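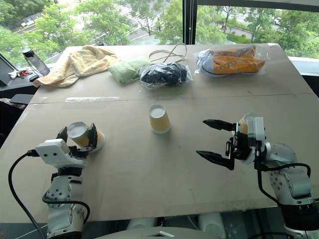

4 min read

4.2 Paper cups and the choice to sit down

In the second part of the study we looked at how customers in Plikstead decide between drinking in the café and taking the drink away. Earlier work in the town (Lowther and Ung) treated this decision as a matter of time only: who is in a hurry takes the cup and leaves. Our interviews give a less simple picture.

We spoke with 56 customers in two cafés, Alano and Stiltero, during October. Both cafés offered ceramic cups and paper cups at the same price. A plain paper cup with a tan body, as in Figure 3, was familiar to all the persons we interviewed. Of these customers, 29 said that they had asked for a paper cup although they planned to stay at a table. When we asked for the reason, the most common answer was that they did not want to feel bound to the place. One woman, a regular guest at Alano, told us that with a ceramic cup she is "a visitor until it is empty". Others mentioned the heat of the drink, or simply habit.

The till records, kindly prepared by Radek Beneš, cover 522 orders. They show that the use of paper cups was higher in the morning, as expected, but it did not fall to a low level in the afternoon, when most tables were taken. At Stiltero the staff did not ask which cup was wanted, and 19 customers there said they would have accepted a ceramic one if it had been offered.

We must be careful with these answers. The interviews were short, and people who left quickly are surely missing from them. The effect of the question asked at the counter is examined in Section 4.3.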